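How to Prepare and Run a Hand-Held Gripper Demonstration for Visitors

Prusteo Learning Office, page updated March 6, 2020

This site uses cookies to remember your language and reading settings. By continuing to browse, you accept their use. Accept | Manage settings

These instructions are intended for staff who present the laundry-handling task during an open day or an arranged visit. They assume that the presenter has completed the basic gripper course and has handled cloth with the tool before. Presenters who have worked only with rigid objects should first book a practice hour with the Oyelaran group.

Before the visitors arrive

1. Confirm the group size with the front desk. The bedroom setting holds few people at a time, and larger parties should be divided before they leave the lobby.

2. Charge both grippers and wipe the lenses with a dry cloth. Smudged lenses are the most common cause of an unusable recording.

3. Check the screws on the body plate by hand. Do not overtighten them.

4. Place the laundry on the bed in a heap. Garments that have been folded in advance make the task look easier than it is, and visitors tend to ask about this. Include at least one printed item and one plain item.

5. Open the curtains fully. Daylight is preferred to ceiling light alone, although both may be used.

Presenting the grip

Begin with a single garment and a slow approach. Bring the jaws down until the tips press into the cloth, then close them. Cloth gives way under the tips, so the presenter should wait for a fold to form between the jaws before lifting. Name each step aloud as it is performed – approach, press, close, lift – and keep the same words throughout the day.

When two grippers are in use, hold the second one level and work from the side. The two tools should not reach for the same item during the first round.

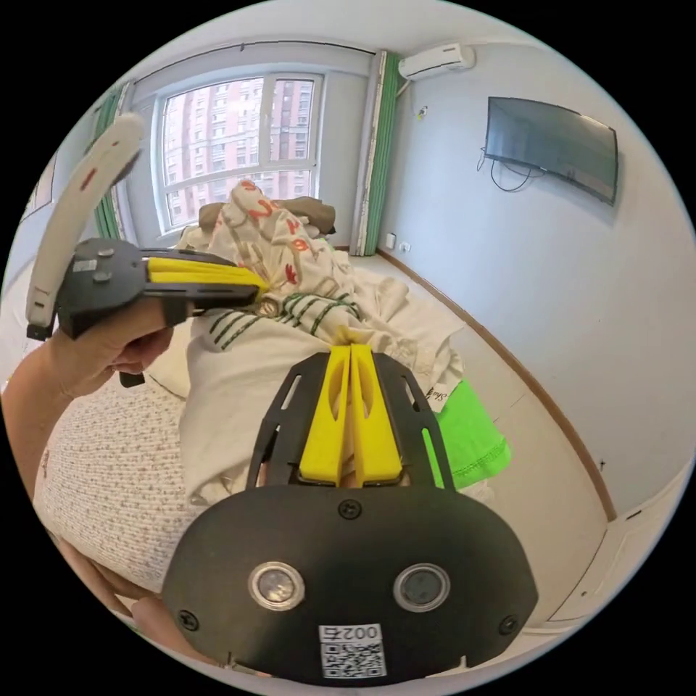
Pressing the jaw tips into a white cloth, with a second gripper at the left.

Repeat the grip on a different fabric. Thin cloth bunches quickly and may slip if it is taken too near the hem. Thick cloth needs a wider opening and a firmer close. If the garment drops, leave it where it falls and begin again from the approach. Dropped items are part of the record and should not be edited out.

Lifting and moving

Once the garment is held, raise it clear of the heap and pause so that visitors can see how the fabric hangs. Keep the wrist straight and turn from the elbow. A quick turn makes the cloth swing, and the Rumik software marks swinging cloth as a lost grip. Each lift is saved as a separate entry. The set collected during the August open day contains 2,990 entries, of which 1,240 were made by visitors under supervision.

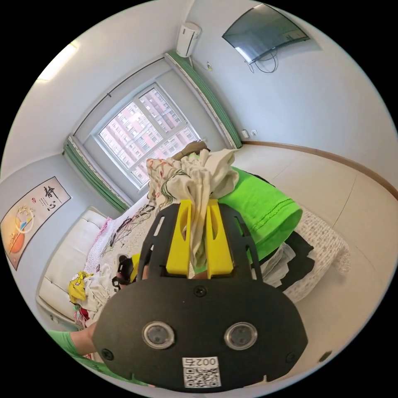 Abimbola Tamuno wrote to us after the August visit to say that the lifting stage had been the most useful part of the hour, and that visitors would have welcomed more time with the tool in their own hands. She suggested that the opening talk be shortened to make room for it.

The schedule has been changed accordingly. The talk now ends sooner, and the supervised practice lasts 30 minutes.

Supervised practice

Visitors may use the gripper after the presenter has completed both rounds. Stand beside the visitor, on the side of the free hand, and allow three attempts before offering advice. Remind each person to keep fingers away from the jaws while they are closing.

Closing the session

Save the entries, record the number of participants in the Bikwood log, and return the grippers to their cases. Sessions that exceed 200 entries should be saved in two parts. Report any damage to the jaws on the same day, including small tears at the tips.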